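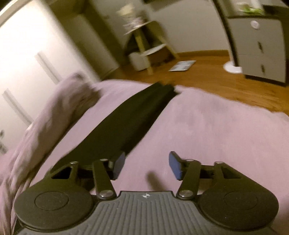

What does a coach have to decide before naming a team? Who is fit to play, who needs rest, and which of the coming matches matters most.

## Chapter 3: Choosing a Squad Over a Long Season

A club that plays in a league and a cup will often have more matches than its best players can handle. Squad selection is the work of sharing those matches out. In this chapter we look at how it is done in rugby, though most of the ideas apply to other team sports.

Start with the word *rotation*. To rotate a squad is to change the starting players from one match to the next on purpose. A change forced by injury is usually called a *replacement*, and it is handled differently, as Section 3.2 explains.

Consider Multamdale, a club with a small squad. In October it had a league match away to Hovik and then, 10 days later, a cup match at home to Lekedik. The head coach, Chibuzor Bako, treated the cup match as the more important of the two. He left out both of his regular props against Hovik and moved Chiến Chu from the bench to the starting front row. Chu had played only 20 minutes in the previous match. Multamdale lost to Hovik by three points and beat Lekedik.

It is tempting to say that the plan worked. Be careful with that. One result does not show that the rested players were fresher, and the points dropped against Hovik counted in the final table. Later in the chapter you will compare this case with a season in which the same club hardly rotated at all.

Three terms will be used throughout:

- **Workload:** the amount of training and match play a player has done over a set period.
- **Cover:** the players able to fill a given position.
- **Turnaround:** the time between the end of one match and the start of the next.

Cover is the hardest of these to judge from a team sheet. A player listed at center may also be able to play on the wing, but may not have trained there for about two months.

### 3.1 Measuring Workload

The simplest measure is minutes played. It is easy to record and easy to compare, but it leaves out training.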